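Test operator, gripper comparison (fixed term, part time)

Brelo Handling, Foltden
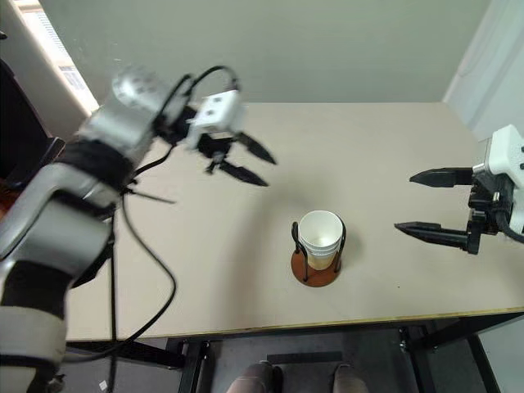 We are looking for two people to help us compare gripper fingers on a two-arm bench between now and the end of June. The work is paid, it is done on site at Foltden, and you do not need a background in engineering. You do need patience, steady hands and a willingness to write things down properly.

What the work is

Brelo makes grippers and fingers for light handling jobs. We are choosing between two finger shapes for our next product: a long tapered finger and a shorter flat one made for us by Gerlach. Both go on the same gripper body. Before we decide, we want a fair comparison on the things people ask our customers to pick up, such as paper cups, wire holders, small cartons, cutlery and folded cloth.

The full test plan has 2196 trials. Of these, 1168 use both arms together, for example one arm steadying a holder while the other lifts a cup out of it. The rest are single-arm picks. You will drive the arms yourself from a pair of hand controllers. An engineer sets up each block of trials and is in the building throughout, but most of the time you will be working through the sheet on your own.

A normal shift goes like this. You check the fingers against the sheet, run the short warm-up, and put the first object on its mark. You do the trial, record the result as clean, marked, slipped or dropped, then reset and go again. Fingers are changed between blocks. Paper cups are replaced as soon as they crease, even slightly, as a creased cup is easier to hold and spoils the figures. Notes matter as much as the result code -- "left tip caught the rim on the way down" is far more use to us than "failed".

Later blocks repeat some of the same trials with a different wrist camera and with a slower controller setting. You will not be told which setting is loaded until the block is finished.

Hours and pay

Shifts are four hours, either 8.30 to 12.30 or 1.30 to 5.30, with a paid break in the middle. We would like each person to do four shifts a week. There will be one Saturday session, which is optional and paid at time and a half. Each operator is contracted for 172 hours in total, including training. The hourly rate is in the information sheet, along with the holiday arrangements. We can pay bus or train fares from Drullwood on production of a receipt, but there is no parking on the site.

Training takes two shifts. The first covers the stop buttons, where to stand, how to change fingers and what to do if an arm faults. The second is practice on the controllers. Most people find the left and right hands hard to keep separate to begin with and are comfortable by the end of the second shift. Practice trials are not counted.

What we need from you

You must be 18 or over and have the right to work in the UK. You should be able to sit or stand at a bench for up to two hours at a time and see small gaps clearly, with glasses if you wear them. Closed shoes are required in the test room and long hair must be tied back. Left-handed applicants are very welcome; everybody who has driven the arms so far is right-handed and we would like to know whether it makes a difference.

Experience of inspection, lab work, sewing, model making or anything else that is repetitive and fiddly would be useful. Gaming experience is fine to mention but we do not give it extra weight. Please do not apply if you have worked for Brelo or Gerlach in the past two years, as we want people with no stake in which finger does better.

Data

We record the arm positions, the camera views from the bench and your trial notes. Your name is kept separate from the results and operators appear in the report by number only. You can ask for a copy of the report when it is done.

How to apply

Send a short letter and a CV to Sofia Godinho, test lead, using the contact form on this site and choosing "Gripper operator" from the list. One page is enough for the letter. Please tell us which shifts you can do and any weeks you are away.

We will invite 9 people to a trial visit, which lasts an hour and is paid. You will have a go on the controllers and fill in one result sheet. Speed is not scored at the visit -- we look mainly at how the sheet is filled in.

Questions about access to the building, adjustments or pay should go to Kylie Doolan in the office, who can also send the information sheet in large print. The test room is on the ground floor and the bench height can be changed.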